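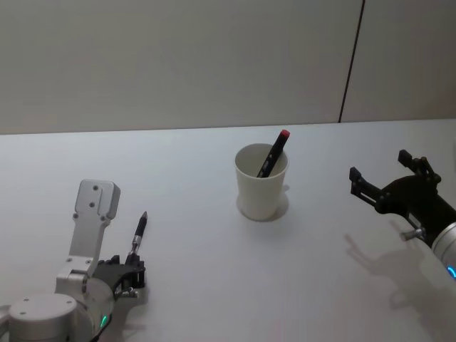
Software Engineer, Planning and Control (two-arm manipulation)
Rorkeck, full time, room 407

Our small team at Rorkeck writes the software that lets two robot arms share a table without getting in each other's way, and we'd love another person to write it with us. There are 4 of us at the moment. The job is permanent and you'd start as soon as you can.

Most of your time would go on Lemo, our motion planner. Lemo takes a goal such as "pen into cup" and works out which arm should move, when, and how the gripper should come in. It copes nicely with one arm. With two, it still picks some very roundabout paths, and we have plenty of ideas for fixing that (you'll have better ones, we hope!). The control loop underneath runs at 500 Hz and is in C++. Nearly everything above it is Python, including Wi, the little tool we use to replay a run and see where the plan and the real arm parted company.

You'd be working closely with Bit-na Seo on planning and Xóchitl Esquivel on perception. Thin, dark things like pens and markers are Xóchitl's favourite problem just now, and pale cups on pale tables come a close second.

We're looking for someone who:
- writes clear C++ or Python, and is happy to learn the other
- knows some kinematics and isn't scared of a Jacobian
- has made real hardware move, even if it was a hobby arm in the kitchen
- likes reading logs, or at least doesn't mind them

A degree is fine and so is no degree. We have a backlog of 200 replay cases that fail in interesting ways, and on your first day you can pick whichever one you fancy.

To apply, send a CV and a page on something you built that moved, including what went wrong with it. Code is welcome if you're allowed to share it. Please write to Bit-na at the Rorkeck office by 12/18/20. We'll reply to everyone, and first chats will be by video.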